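Ticket 3696
Product: Mikico compact camera, firmware 1.5
Queue: Levbridge support desk, cameras and accessories
Status: Closed – workaround supplied, fix passed to firmware
Opened by: customer, web form

Customer report

Camera stops saving pictures after a while and shows "Card full". The card is not full. It is a 64 GB card bought with the camera from the Sestton shop, and the computer says more than half of it is free. It has happened on two trips now. Turning the camera off and on does not help. Taking the battery out does not help either. I have not formatted the card as I don't want to lose what is on it. Please don't tell me to format the card.

Reply 1, support

Thank you for the report. Please do not format the card yet. Could you send us the following:

Number of the last picture saved (press Info twice in playback)
Number of folders inside DCIM on the card
Whether file numbering is set to Continuous or Reset
Whether you use the Eren phone app to copy pictures over

Customer reply

Last picture is 1789. There are 5 folders in DCIM. Numbering is on Continuous, I have never changed it. Yes, I use Eren, mostly in the evening to get the day's pictures on to the phone.

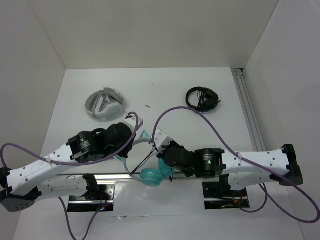
I also tried an older card, 16 GB, from my last camera. It worked for one afternoon and then gave the same message. So I don't think it is the card.

Reply 2, support

Thank you, that is useful. The older card giving the same message points away from the card.

Please check one more thing. In the DCIM folder, look at the names of the folders. The first three characters should be a number. Tell us the highest one.

Customer reply

The highest is 999. The others are 100, 101, 102 and 103. I did not make the 999 one. It has one small file in it with a name I don't recognise and it won't open on the computer.

Internal note

The 999 folder is the cause. The camera looks for the highest folder number at start-up and carries on from there. Once it is at 999 it has nowhere to go when the current folder fills or when the app asks for a new one, and the only message it has for this is "Card full". The message is wrong and should be a separate one.

Tried it on the desk camera with the same firmware. Made an empty 999 folder by hand on a spare card and put 387 test pictures through. No fault with Eren switched off. With Eren connected and "Copy new pictures automatically" switched on, the message came up at the first transfer and stayed until the folder was removed.
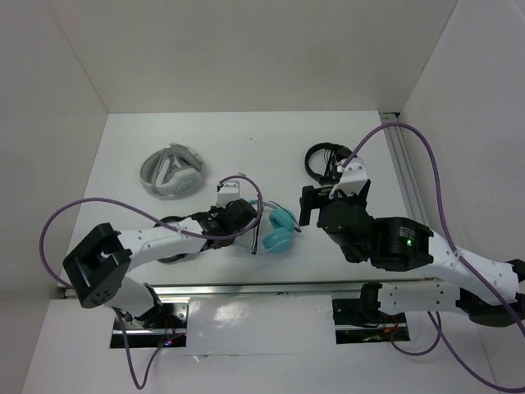
Repeated with the previous version of Eren and got the same result. Repeated with the app's automatic copying off and manual copying only – no fault. Looks as if the app makes a temporary folder for automatic transfers and leaves it behind if the connection drops part way. Passed to the app team with the card contents.

Reply 3, support

We have found the cause and you don't need to format anything. Please do this in order:

1. Copy everything on the card to your computer and check that the pictures open.
2. In Eren, go to Settings, Transfer, and switch off "Copy new pictures automatically".
3. With the card in the computer, delete the folder starting 999. Leave the others alone.
4. Eject the card properly and put it back in the camera.
5. Take one picture and check its number. It should be 1790.

Do the same with the 16 GB card if it has a 999 folder too. You can still copy pictures with Eren by choosing them by hand.

Customer reply

Did all that. The next one was 1790 and it has been saving since. The old card had a 999 folder as well. Copying by hand is slower but I can live with it until there is an update. Will I get an email when it's fixed or do I have to keep checking?

Reply 4, support

You don't need to check. Your address is on the notice list for this fault and you will get an email when the new version of Eren is out. We don't have a date for it yet. The wording of the "Card full" message will be changed separately in a camera firmware update.

Ticket closed. Replying to this message will open it again.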